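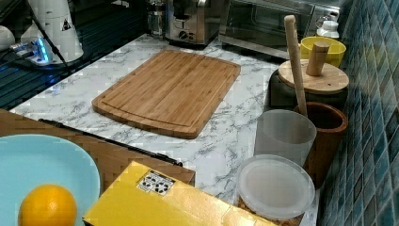 About Us

Ayele Cooking School runs evening and weekend classes for adults who want to cook at home with less fuss. We are on the ground floor of the old Nastetti mill, built in 1852, on the Pukow side of the river. Parking is behind the building. Use the side door after 5 p.m.

The school was started by Nuria Feyisa, who had spent years cooking in hospital kitchens and wanted to teach smaller groups. She still teaches most of the beginner classes and writes the recipe sheets.

Classes are kept to 6 people. Each one lasts two hours and ends with everyone sitting down to eat. We teach knife skills, soups, everyday bread, beans and grains, and simple fish. We don't teach cake decorating, though we get asked a lot. 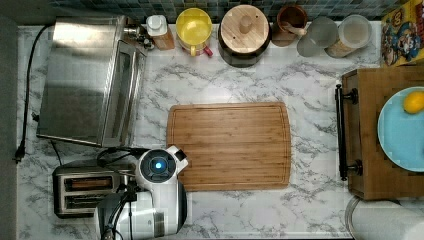

Beginners usually start with the knife class. You can bring your own knife if you like it, and we will show you how to sharpen it. If you don't have one, use one of ours. Aprons are provided — please wear closed shoes.

Our vegetables come mostly from Uvis Farm, so the menu for a class may change in the week before it. Tell us about allergies when you book. We can work around most of them, but flour is used in the room every day and we can't promise a kitchen free of wheat.

Last year 121 people took a class with us, and almost half came back for another. The spring term opens on Sat 29 March. The bread classes fill up first, and we keep a waiting list for those. To be added to it, call or stop by the office before class. We are closed in January.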